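장바구니에서 도마까지: 자취생 채소 정리 프로젝트 보고서
생활디자인 기초 개인 과제 / 제출 2008년 8월 29일
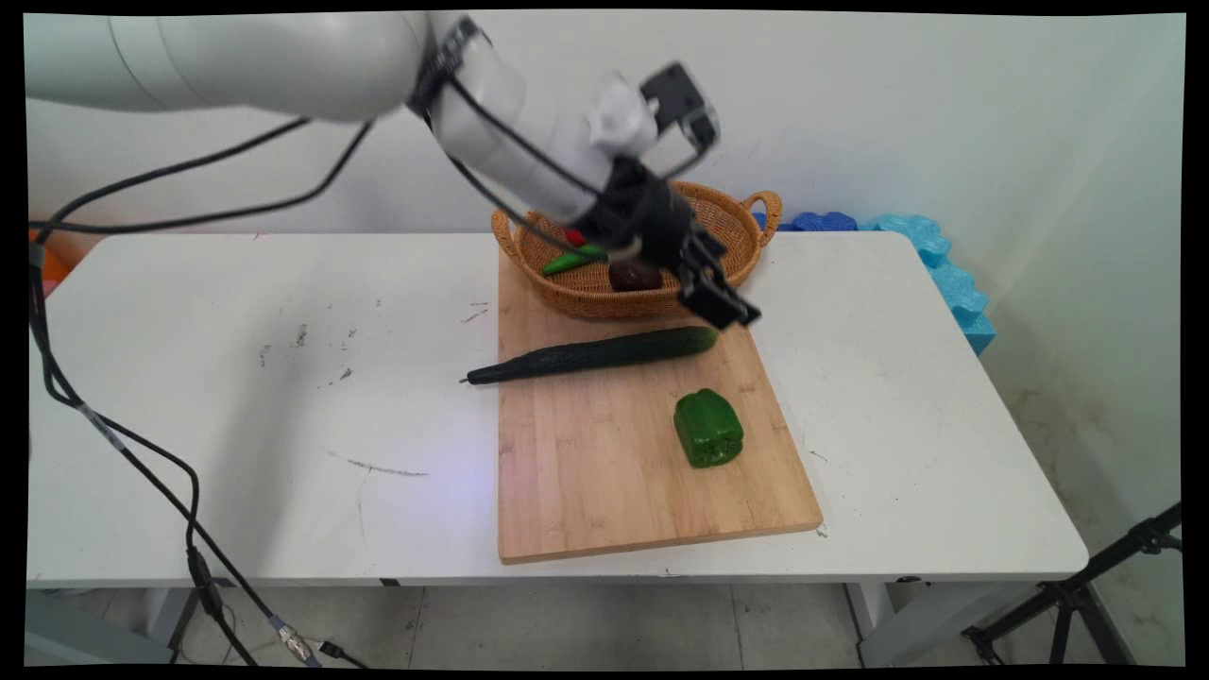
제가 이번 과제 주제를 채소로 잡은 건 순전히 냉장고 때문이에요. 여름 내내 채소칸 바닥에서 물러 터진 오이를 세 번이나 건져 냈거든요(냄새가 진짜…). 그래서 채소를 냉장고에 바로 넣지 말고, 꺼내 놓고 한번 눈으로 본 다음에 자리를 정해 주면 버리는 양이 줄지 않을까 하는 생각으로 시작했습니다. 준비물은 별거 없어요. 손잡이 달린 타원형 바구니 하나, 네모난 대나무 도마 하나, 그리고 흰색 접이식 테이블. 바구니를 도마 뒤쪽에 올려 두고 작은 초록 고추처럼 굴러다니는 것들은 그 안에, 오이랑 초록 피망처럼 덩치 있는 것들은 도마 위에 그냥 두는 게 제 기본 배치입니다. 오이는 길어서 비스듬히 놓아도 꼭지 쪽이 도마 왼쪽으로 삐져나오는데, 이 문제는 뒤에서 다시 얘기할게요.

1. 왜 바구니인가

처음에는 플라스틱 통을 쓰려고 했어요. Jollix에서 나온 뚜껑 있는 통을 샀는데 이틀 만에 안쪽에 물방울이 맺히더라고요. 뚜껑을 열어 두면 되지 않냐고 하실 텐데, 그러면 뚜껑이 또 갈 데가 없어요. 제 방 싱크대 옆 공간은 정말 손바닥만 합니다. 결국 통은 양말 정리함이 됐고, 엮은 바구니로 갈아탔습니다. 바구니는 바람이 통하고 손잡이를 잡고 통째로 옮길 수 있어서 테이블을 닦을 때 편해요. 대신 흙 묻은 감자를 넣으면 틈 사이로 흙이 떨어집니다. 밑에 도마가 있으면 도마만 털면 되니까 괜찮은데, 도마 없이 썼던 첫 주에는 테이블을 하루에 두 번씩 닦았어요.

2. 해 본 방법

규칙은 간단하게 정했습니다. 장을 봐 오면 전부 꺼내서 늘어놓는다. 오늘내일 먹을 것은 도마에 두고, 작은 것과 며칠 두고 먹을 것은 바구니에 넣는다. 나머지만 냉장고로 보낸다.
토마토를 어디에 둘지가 제일 애매했어요. 바구니에 넣었더니 밑에 깔려서 물렀고, 도마에 뒀더니 자꾸 굴러서 떨어졌거든요. 지금은 바구니에 넣되 꼭 맨 위에 올립니다.
버린 채소는 부엌 저울로 재서 공책에 적었습니다. 시작하기 전 한 주 동안 버린 게 300g이었고, 바구니를 쓴 첫 주가 102g, 그다음 주가 61g이었어요. 물론 두 번째 주에는 친구들이 와서 카레를 해 먹는 바람에 남을 채소가 별로 없었습니다. 이걸 제 정리법 덕분이라고 우기기는 좀 민망하네요.

3. 잘 안 된 점

오이 얘기로 돌아오면, 도마 밖으로 나온 오이는 지나가다 팔로 치기 딱 좋습니다. 제가 두 번 떨어뜨렸어요. 반으로 잘라 놓으면 금방 마르고, 바구니에 세워 넣으면 다른 걸 누르고. 더 긴 도마를 사면 해결되겠지만 그러면 칼질할 자리가 없어집니다. 일단은 오이를 제일 먼저 먹는 걸로 합의를 봤어요, 저 혼자서요.
그리고 도마를 진열대처럼 쓰니까 요리할 때마다 전부 치워야 해요! 생각보다 엄청 귀찮습니다. 배가 고프면 피망을 한쪽으로 밀어 놓고 남은 자리에서 양파를 썰게 되는데, 중간발표 때 Socorro Rivadeneyra 선생님께서 바로 그 부분을 짚으셨어요. 놓는 판과 써는 판을 나누면 어떻겠냐고 하셨고, 저도 그게 맞는 것 같습니다.
아, 고추는 작아서 바구니에 넣어 두면 다른 채소 밑으로 들어가 버려요. 찌개를 다 끓이고 나서야 고추를 안 넣은 걸 알게 된 적이 있습니다.

4. 앞으로

9월에는 놓는 판을 따로 만들어 볼 생각이에요. Edwood에서 자투리 나무를 판다고 해서 한번 가 보려고요. 가장자리에 낮은 턱을 붙이면 토마토가 굴러도 안 떨어질 것 같고, 길이는 오이에 맞추면 되겠죠. 바구니 안에 칸막이를 넣는 것도 생각 중인데 두꺼운 종이로 먼저 시험해 보겠습니다. 감자는 빛을 받으면 안 좋다고 하니 천을 한 장 덮어 볼까 하고, 여기까지 되면 과일 쪽도 같은 방법으로 기록해 보려고 합니다. 바나나는 벌써 걱정이에요.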